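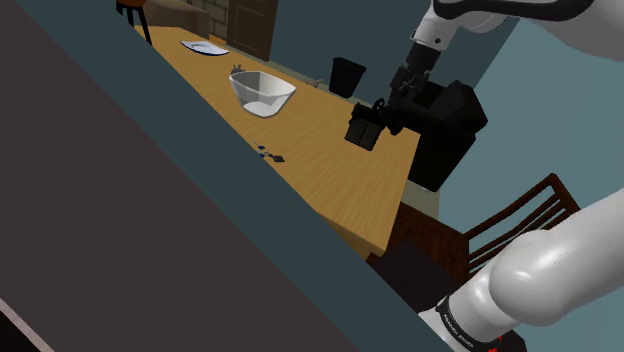 Drirnen handoff models, v2

Process models of shift handoff on hospital wards, written in a small process calculus, plus the checker scripts. Notes are short, sorry, more when I get time.

What's in it
models/ the handoff processes, one file each
traces/ event logs replayed against the models
props/ properties to check (deadlock, lost task, double sign-off)
wendine/ the checker, pinned copy, don't upgrade it

Size
40 models. 2000 traces, all synthetic, no patient records anywhere. 94 properties, a few are near duplicates and should be merged.

Running it
Build wendine first, then run check.sh from the top folder. Needs more than 2 GB of memory for the big ones. Output goes to out/, which gets overwriten every run so copy it if you care.

Naming
Palma = day to night handoff. Skokholm = transfer between wards. Just labels, no meaning. Old files from September still use the numbers, see map.txt.

Known problems
- timeouts are modeled as plain choice, no real clock
- Skokholm models assume one receiving nurse
- pager events in traces/ sometimes come before the task they refer to. Generator bug, not fixed
- lost task property is too strong for cancelled orders, expect failures their

Not for
Clinical use, staffing decisions, or comparing hospitals. Traces are made up from the models so replay scores look better than they should.

License in LICENSE. Last changed Dec 1, 2018.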